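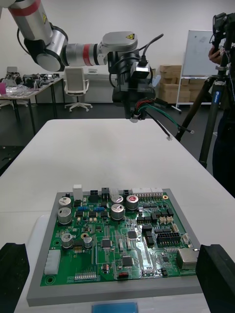

Kerkolwood Bench Mat, Large

A mat for people who fix things on a table somebody else would like to eat at. Gray silicone, 16 inches deep, made so so the screws have somewhere to go before they go under the fridge.

It shrugs off solder, glue and coffee. It does not shrug off a craft knife — please use the Tindis cutting board for that, or the table, if you never liked the table.

The small ruler is in inches and is accurate. We mention it because the one on our old Hutchins mat was not, and we still get letters.

Rolls up for storage. Unrolls when it feels like it, usually overnight with a dictionary on each corner.

Colors: gray. The Branetti blue sold out in January and is not coming back.

Care: warm water, dish soap. Not the dishwasher.
In the box: one mat, one strap, one leaflet repeating most of this.
Returns accepted if unburned.

Page updated April 2026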